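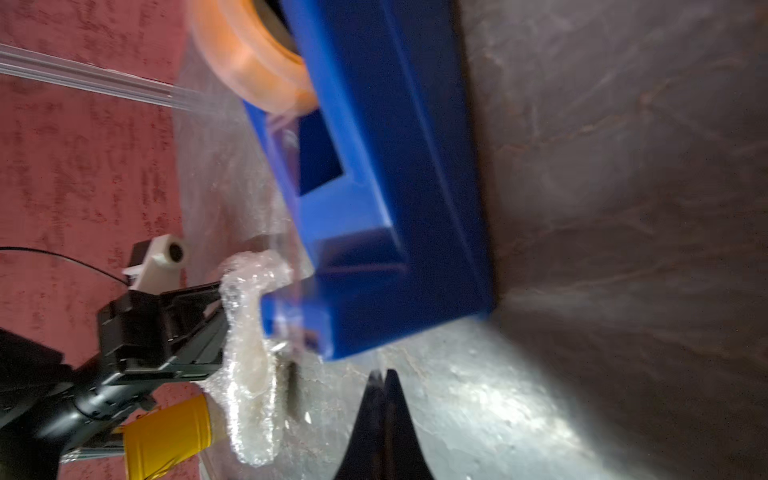
Blue plastic block, with the orange tape behind

From: Chalerm Srisuk
To: Bretalen allotments list
Date: 2024-10-23
Subject: Re: Seed swap, what to bring

Wiroj Khunthong wrote:
> Can someone confirm the arrangements for the seed swap? I have a lot
> of runner beans and some squash seed, but the squash were grown next
> to two other kinds. Do we still want them? Also, is it envelopes
> again or can I bring jars?

Wiroj,

Envelopes please, the small brown ones. I have 200 left over from January and can drop a bundle at your plot. Jars took up too much of the table last time and two went home with the wrong people.

Beans are very welcome. I would leave the squash out – they will have crossed, and we had complaints about bitter fruit from the Pimalik packets. If you do want to bring them, write "may be crossed" on the front.

On each envelope put the variety, the year you saved it and your plot number. Five seeds is enough for squash or beans, more for lettuce and other small stuff. Anything older than 3 years should go in the "try your luck" box.

We have the Wattanapong Road hall from 12. I still need someone with a key to the side gate, as mine sticks.

Chalerm
Plot 12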